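**Sison, Thu 15 January** – Drenberg today released Momimer, a sampled reed organ for people who like their keyboards short of breath. It runs in Stirnell, our free player, and is available now from the Drenberg store as a download.

The organ behind Momimer is a parlor instrument with foot pedals, two knee levers and a row of stops whose labels have mostly given up. We recorded it in a small chapel hall outside Sison over the course of December, a month in which the heating could be either on or quiet. It was quiet. The players wore coats, and anyone with good headphones and a suspicious mind may find a sleeve or two in the release samples. We took out the worst ones.

Momimer contains 935 samples. Every working note was recorded at several levels of bellows pressure, both on the way up and on the way down, as a reed that is running out of air behaves very differently from one that is just getting going. The result can swell, sag and wheeze under a single held chord. Most organ libraries go to some trouble to prevent this.

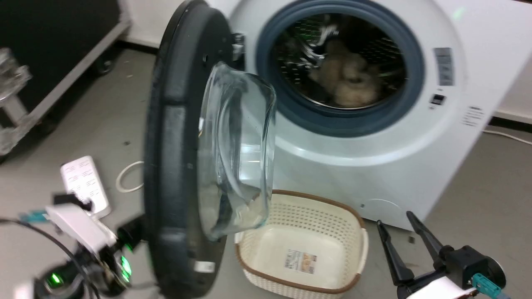 ## The bellows

At the center of the instrument is a control we call Wind. Assign it to the mod wheel or an expression pedal and you are pumping. Keep it moving and the organ stays happy. Leave it alone and the pressure drops, the low notes go first, and the pitch drifts flat in a way your singer will blame on you.

Big chords use more air than small ones. Play ten notes with both couplers drawn and you will need to pump like you mean it. For those who find this tiring, there is an Auto Wind switch that keeps the pressure steady and asks for nothing in return. We use it too, mostly after lunch.

The knee levers are modeled as well. The left one opens the swell shutters, the right one brings in the full organ, and both have their own creak. Creak has a volume knob. The knob goes to zero, a feature added late and after some argument.

## Notes that don't quite work

Old reed organs have notes that speak late, buzz, or refuse to come in until the key has been pressed twice. We sampled those as they were. Each one is marked on the on-screen keyboard with a small dot, and each can be swapped for a repaired version built from its neighbors. One click repairs the whole instrument, and another click breaks it again.

The Tuning page works the same way. At one end is the organ as found, which is in tune with itself on most days and with nothing else. At the other is standard equal temperament. The slider between them is smooth, and we suggest parking it somewhere a guitarist can live with.
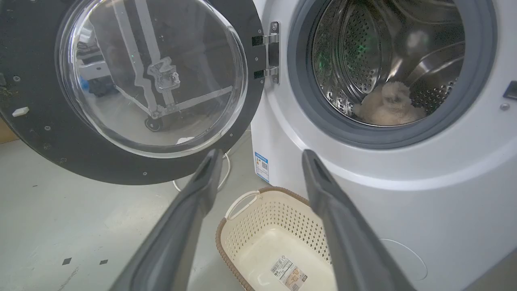 *Front-loading washing machine, door open.*

## Sounds you can use on a Tuesday

Momimer ships with 50 presets. They begin with plain single stops and move on to hymn-ready combinations, then to slower, stranger things made by stretching the bellows noise until it stops sounding like furniture. Several are meant for film and game cues. One is called "Apology" and consists mainly of a low F.

Two microphone positions are included. The close pair sits behind the back panel, right by the reeds, and hears everything, including the things you would have preferred it didn't. The hall pair is further down the room and is kinder. Blend them with one fader, or send each to its own output in your mixer.

Momimer also reads standard Scala files for anyone who wants to use the organ with scales its builders would have found upsetting. Polyphony is unlimited, apart from the air supply.
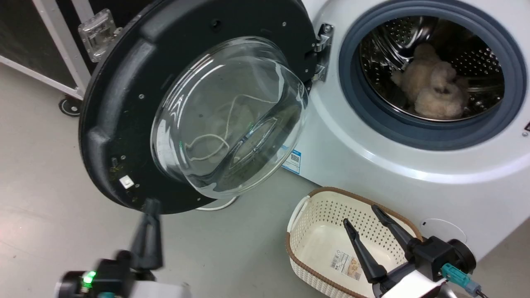
We kept the effects section small on purpose. There is a reverb, a tremulant modeled on the original's spinning paddle, and a gentle saturation stage for players who feel that a reed organ could be ruder. Past that point, most of you own more plug-ins than you have ever opened, and we'd hate to add to the pile.

## System requirements

- Stirnell 2 or later (free, included with the download)
- macOS or Windows, 64-bit
- VST3, AU or standalone
- 523 MB of free disk space
- A mod wheel or expression pedal is strongly suggested. A mouse will do, but you'll look odd.

The library is small enough to load quickly from an ordinary drive, and all samples are also supplied as plain WAV files in a separate folder. You may use them in your own music without paying us anything further. You may not put them in a new box and sell them as a different organ – we know what those creaks sound like.

## Availability

Momimer can be downloaded from the Drenberg store starting today. Owners of any earlier Drenberg keyboard library will find a discount waiting in their account under "Offers," next to the ones they have ignored. A demo version with a single stop and the full Wind control is free, doesn't expire, and makes no noise at you about upgrading.

## About Drenberg

Drenberg makes sampled instruments and the Stirnell player from an office in Sison, above a shop that repairs lawn mowers. The company favors instruments that are old, awkward to move and slightly out of tune.

Press copies and audio demos are available on request through the contact form on the Drenberg website. Please say which publication you write for and whether you own a pedal.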